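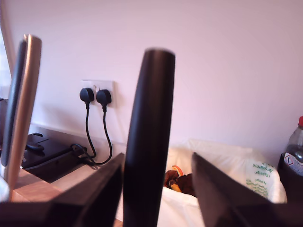
Dark gripper fingers on either side of a glossy black shaft.

Gindness is an electronic music act that records for the Stemholm label. Its output is usually filed under ambient techno, although the label has also used the terms "slow acid" and "post-club," neither of which it has ever defined. The act has released one album, Eder, and a handful of singles. The number of members has never been confirmed, and published accounts disagree on whether Gindness is a duo or a solo project with a second person on stage.

Origins
According to the biography on the Stemholm website, Gindness began with a run of unannounced sets at Gridley, a basement club that has since closed. The biography describes these nights as packed. The club's license allowed 200 people, and surviving recordings of two of the sets pick up very little crowd noise. A later press sheet moves the first performance to a different year and calls it a rehearsal.
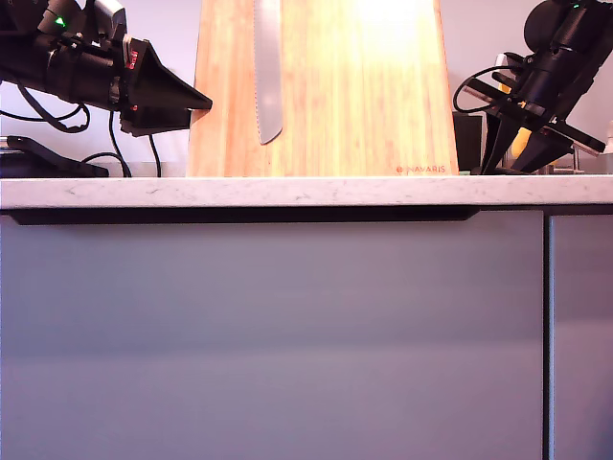
Wooden cutting board behind a pale marble-patterned countertop, with a knife blade in front.

Eder
The album Eder was released on 19 July 2024. It has nine tracks, all untitled, and was pressed on vinyl in a run of 308 copies. Stemholm announced that the pressing sold out in a day. Copies were still listed in the label's own shop several weeks later, and the label put this down to returned orders.

Promotional material states that the record was made entirely on analog equipment, in single takes and with no computer at any stage. This claim has been repeated in most reviews and is hard to square with the music. The fourth track contains a vocal loop that is stretched without changing pitch, an effect more commonly produced with software, and the bass line of the seventh repeats without any audible drift for its full length. Stemholm has published no equipment list.

Reception
Reviews were mostly favorable, though several borrowed phrases directly from the press sheet. Critics praised the long opening track and the low, grainy sound of the second side. Others found the album thin and suggested that the mystery around the act had done much of the work – a view the label rejected in a short statement. An online petition asking for a wider reissue drew 862 signatures. No reissue has followed.

Influence
Gindness is sometimes credited with reviving interest in slow tempos among younger producers. The claim appears to come from a single interview, and none of the producers named in it has mentioned the act.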